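Las taquillas son lo primero que te encuentras al entrar en el taller de Plekatmont, y también fue lo primero de lo que quiso hablar la encargada. Yo iba con mis preguntas sobre el alquiler de mesas (que para eso me había citado) y acabamos media tarde charlando de armarios de metal, ¡y tan contentas!

«Las compramos de segunda mano en enero, en una liquidación de Uchida», me cuenta. «Subirlas fue un suplicio, dos viajes y un susto en la escalera. Pero antes de tenerlas, la gente dejaba sus cosas donde caían y cada mañana empezábamos buscando algo».

Le pregunto cómo se reparten y me explica que las puertas grandes del medio son las más pedidas, por pura comodidad: no hay que agacharse ni ponerse de puntillas. Abajo van las cosas que se usan entre todos.
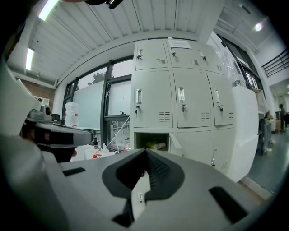 «Al principio quise ponerles nombre a todas, con etiquetas preciosas que encargué a Jostumix», dice riéndose. «Duraron 3 semanas. La gente se cambia de taquilla, se va, vuelve... Ahora hay un cuaderno y listo».

El tema de las llaves la enciende un poco más. Su norma es que la llave se queda puesta cuando la taquilla está libre, y quien la ocupa se la lleva. La copia cuesta 30 euros si la pierdes, y me jura que desde que lo anunció las pérdidas han bajado muchísimo. A mí me parece carísimo y se lo digo. «¡De eso se trata!», me contesta.

También hablamos del agua, otro asunto delicado en un sitio compartido. Las garrafas grandes de asa roja se guardan en el rincón de la ventana, pegadas a las taquillas, y ella reconoce que el sitio no la convence del todo. «Estorban un poco, pero cargar con ellas desde el almacén es peor. Ya probamos con el servicio de Plovham y no nos llegaban nunca a tiempo».

¿Y si pudiera cambiar algo? Se lo piensa un buen rato. Más estantes dentro, dice, y una segunda fila de taquillas, aunque el presupuesto que le dieron era de 2000 euros y de momento prefiere esperar. 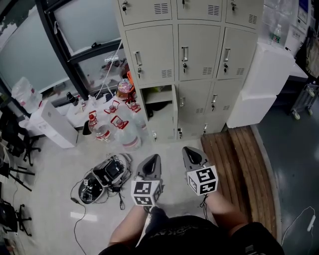
Cómo pedir una taquilla

Basta con escribir al taller y decir qué vas a guardar. La encargada apunta el nombre en el cuaderno y te da la llave el primer día. La comida, por favor, a casa.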